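About Plunder

Home / About us

Hello, I'm Beatrice Magesa, and I run Plunder, a lending library for play kitchens. If you've come from the booking page because you couldn't work out whether we sell things, we don't (well, once a year we do, more on that further down). We lend out boxes of pretend food, small pans, bowls, bits of cafe and greengrocer and picnic, and you have them for 4 weeks and then bring them back and swap them for something else.

I was a nursery cook before this. A proper one, apron, big pans, fish pie for forty. My kitchen had a hatch that looked straight into the toddler room, and on the other side of the hatch was the play kitchen, so for years I'd be chopping peppers while three very small people chopped peppers about two metres away from me and told each other off about it. I loved it. What I didn't love was that the food in there never changed. It was the same bald bread roll and the same half a pizza from the day I started, and you could see the children had run out of things to do with them.

So I began bringing in bits from car boot sales. A bag of plastic veg one week, a little butter dish the next. The butter dish caused an absolute sensation! They buttered everything. They buttered the book corner. When I took it home to give it a good scrub there was a small delegation at the hatch wanting to know where it had gone, and I think that's when I first thought, hang on, somebody should be swapping these round properly.

The name came from my sister, who looked at the state of my hall one June evening, with crates up to the light switch, and said "what's all this plunder?" I'd been going to call it something sensible with the word "play" in it. I'm very glad I didn't.

What's in the boxes

Every box has a theme, and at the moment there are 53 themes, some much more popular than others. Breakfast goes out constantly. So does Fry-Up, which you'd think was the same as Breakfast but try telling that to a four-year-old. Allotment is a favourite with childminders. Fish Counter gets borrowed mostly by grown-ups who like the look of it, and then it comes back hardly touched, poor thing, and I keep it going out of stubbornness.

Inside you'll usually find one main lot of food, something to serve it on, something to cook or mix with, and what I call the oddments. The oddments are my favourite part. A sponge for washing up, a bit of packaging, a spare block that could be cheese or soap or a brick of ice cream depending on who's in charge. Children are so good with things that aren't quite anything. I always put a tray in too. It gives them somewhere to set things out and carry them from, and a surprising amount of play is just carrying.

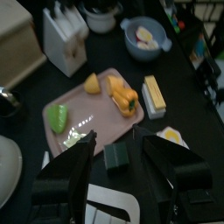

I'm fussy about vegetables. I want halves and wedges and slices as well as whole ones, and I want them to be in several colours, so a pepper isn't always a red pepper. When I was cooking, the children who wouldn't touch a pepper at lunch would happily handle a toy one all afternoon, and now and then (I won't promise anything!) a bit of that crept back to the table with them. At the very least they knew its name and had opinions about it.

Eggs are the other thing. We lose more fried eggs than anything else we lend. They're flat, they slide under sofas, they go to work in people's handbags. One came back to me in the post from a dentist's surgery with a very nice note. I buy them in by the dozen now and you'll never be charged for one, so please don't turn the house upside down.

Mixing matters as much as food, I think. Plenty of toy kitchens come with pans and a kettle and nowhere to stir. I like a bowl that's big enough to get both hands in, the sort you'd really use for a cake, and if the child has to hug it to the table to keep it still then so much the better. Some of ours started life in real kitchens and they've had a lovely second career. Add a few plain blocks and a spoon and you've got soup.
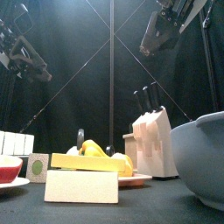
Photo: Mwaipopo Studio for Plunder. Please ask before reusing.

People do ask me whether a big bowl is safe for the little ones, and yes, as far as I'm concerned, with you nearby. It'll be worn as a hat. It'll be sat in. Check the age label on the lid of the box, as the smaller oddments only go in the boxes marked for over-threes, and if you've got a baby crawling about as well then tell me when you book and I'll repack it for you. It takes me five minutes and I'd much rather do that than have you picking through it on the carpet.

Where it all lives

We're in the old seed merchant's on Simari Lane, through the green gate and up the ramp. Downstairs is the swap counter and a long low table where children can have a go at whatever's just come in. Upstairs is shelves, shelves and more shelves. We've got 240 boxes altogether, most of them out in people's homes at any one time, thank goodness, because I genuinely don't know where I'd put them if they all came back at once.

The tables get used for checking boxes back in. I tip everything out, and I do mean tip, then go through it against the card in the lid. Anything with a split or a sharp edge comes out. Anything sticky goes in the sink (there's always something sticky). Loose wrapping gets looked at as well, some of it belongs to the shop-play boxes and some of it is plain old rubbish that's hitched a lift, and I check with my hands as much as my eyes. Then it's washed, dried on racks overnight and packed again in the same order every time, heavy things at the bottom, oddments in the drawstring bag.

I can do a Picnic in four minutes flat. A Lerkberg takes me half an hour and a cup of tea. The Lerkberg, for those who haven't met it, is our giant mountain cafe box, named after a place I made up for a story at nursery, where it snowed custard. It comes with its own menu boards and a till, and you'll need a car.

Who borrows from us

Families mostly, and then childminders, four nurseries, a couple of grandparents' groups and a speech therapist who books Greengrocer more than anyone alive. There are some 300 members on the books. I don't know all your faces but I do know most of your boxes, and if you stop me in the supermarket I'll very likely say "oh, you're Bakery Two", for which I'm sorry in advance.

You don't have to be local, though you do need to be able to get here for swaps. I tried posting boxes for a while. The toys were fine. The postage was horrible.

A few things people ask me

Do we need to wash it before we bring it back? No, a quick wipe is kind but I'll wash it again whatever you do.

What if something's missing? Tell me, that's all. Write it on the card. Eggs are free, as I said, and most other bits are too. I only ask for a contribution if it's something like the Lerkberg till.

Can we keep a box longer? Usually, yes, if there's no one waiting for it. Ring or message a day or two before it's due.

Do you take donations? Yes please, play food especially, and bowls, trays, dishes and child-sized pans. Odd ones are welcome. I can't take anything with batteries, or anything that plays a tune, and I'm not going to be talked round on the tunes.

Do you ever sell anything? Once a year, in June, when I clear out doubles and things that have gone a bit pale. It's pay what you like from a big crate by the door, and it's mad, and you should come early.

Coming to see us

We're open from ten until three in term time, with shorter hours in the holidays, and those go up on the booking page. The ramp's fine for buggies and wheelchairs. Park in the market car park and not on the lane, please, because the bakery's van needs to get by. If the gate's shut, ring the bell and give me a moment, I'm probably upstairs with a lid in each hand.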